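Workshop tips: recording handovers for a learning arm

Most of the advice you get about collecting examples comes from people selling storage. The Paledier guide wants 30 clean takes per object before you train anything. I have my doubts. Thirty clean takes teach the arm what clean looks like, and then a real person hands it something crooked.

Use flat parts with a bit of stiffness. Offer them by hand at different angles, and don't wait for the gripper to line itself up nicely. 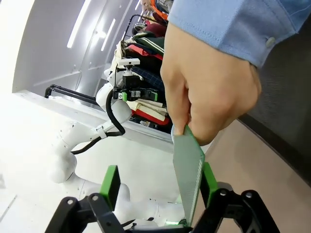 Keep the person's pace uneven too. If whoever is handing over always stops dead at the same spot, you're recording a very patient fixture. Swap people after 6 takes if you have them.

Trays are worth adding once single parts go well. Two boards of different sizes will do. Label each take right away, while you remember which ones you helped along. "Success" in the Bralcombe log sheet covers a lot of quiet nudging, and I'd add a column for it.

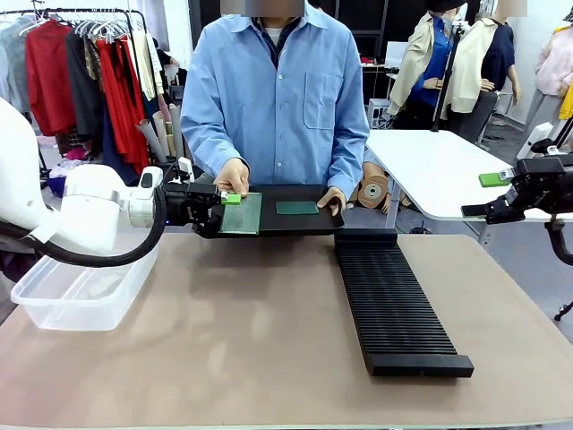

Lepik disagrees with me about the nudging: "We kept all our assisted takes in, 42 of them, and the arm was better for it. You're throwing away good data because it embarrasses you." Maybe. I'd still want them marked, and I'd want to see the test run on a table the arm hasn't met.

A slotted rack is good for practice with thin boards, but tape its position on the table and move the tape every so often. Bins the same. Wipe the wrist camera lens before you start.
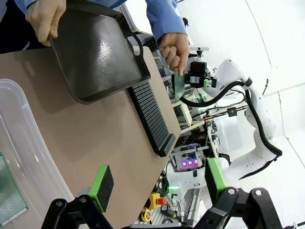

As for the Grernetti add-on that sorts good takes from bad by itself, I tried it for 2 afternoons and went back to watching them myself. It liked the slow ones.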